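Grewal Center Newsletter
23 August 2021
By the Programs Office

Shared Worktables to Open to Members in October

The Grewal Center is pleased to announce that the refurbishment of the ground-floor workroom in Jondusville is nearing completion. The room will open to all registered members in October, following a short period in which the furniture is being tried out by a limited number of groups. Members who responded to the spring survey will recall that the condition of the old worktables was the matter raised most often, with 141 of the 285 replies mentioning stained or uneven tops.

The old tables have now been withdrawn. Those in sound condition were passed to the Tullby branch, where they will be used for the seed exchange and for the storage of display boards. The remainder could not be repaired at a reasonable cost. A sum of 3000 dollars was set aside from the general fund for the new furniture, and the purchase was completed within that amount.

The replacement tables have a white top with a matte finish and a light wooden rim. This style was preferred to the darker samples considered in the spring, as small items are easier to find on a pale surface and the finish gives little glare under the ceiling lights. The height is the same as before, so the existing stools will remain in use.

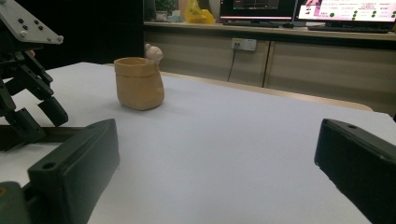
Jondusville, August – Groups using the room during the trial period have been asked to keep the tabletops as clear as their work allows. Small open containers, such as the tan one with the rolled rim now on the table, are suitable for holding loose items during a session. They should be placed well in from the rim and should not be stacked. Larger boxes and bags belong on the shelves by the door.

The following arrangements will apply when the room opens in October.

Tables may be reserved through the front office for a morning or an afternoon. A reservation covers one table unless the office has agreed otherwise in writing. Groups of more than 25 people should apply for the main hall, which has its own schedule and its own terms of use.

Members are asked to cover the table before using paint, ink, glue or dye. Covers will be kept in the Skodari cabinet at the rear of the room and should be shaken out and folded after use. Cutting is to be done on a mat. Hot items may not be set down directly on the white surface, and tape should not be fixed to the wooden rim – earlier experience with the reading room desks showed that it lifts the finish.

At the end of each session, the top should be wiped with a soft damp cloth and then with a dry one. Scouring pads and powders are not permitted. Marks that do not come away with water should be reported to the front office and left as they are, and the office will arrange for cleaning.

Containers and supplies left on the tables at closing time will be moved to the holding shelf in the corridor, where they may be collected during office hours. Members who need to leave unfinished work in place overnight should make this request when they reserve the table.

Comments on the new tables are welcome during the trial period and may be left in the box at the reception desk or sent to the Programs Office. Reservation forms for October will be available at both the Jondusville and Tullby branches.

Contact the Programs Office | © 2021 Grewal Center | Back to top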